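Slide 7. Good, now I speak of small shops and their returns. In September we asked 262 shops which use Weltent for parcels. Most of them still write returns by hand, in a paper book. Pause here and let people read the numbers.
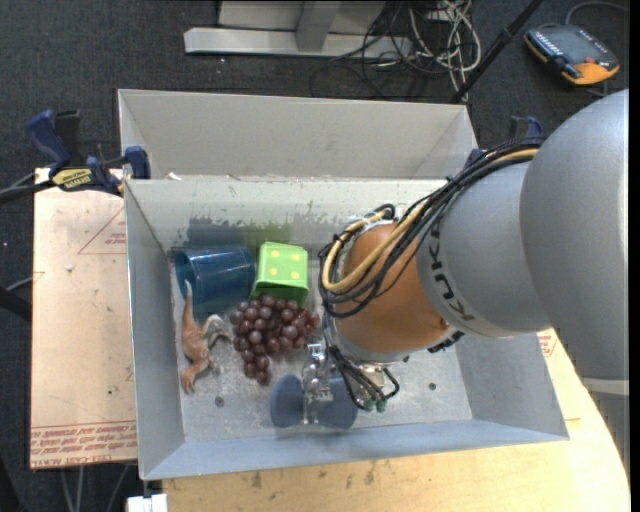
Slide 8: gray bin, KUKA arm

Next point is the price of waiting. A customer who waits long for the refund does not order again – say this slowly. Benmoussa had 400 open returns before the sale and 800 after it. Ask the room who checks the returns every day.

Slide 9. Only one line: answer first, refund second. Then go to questions.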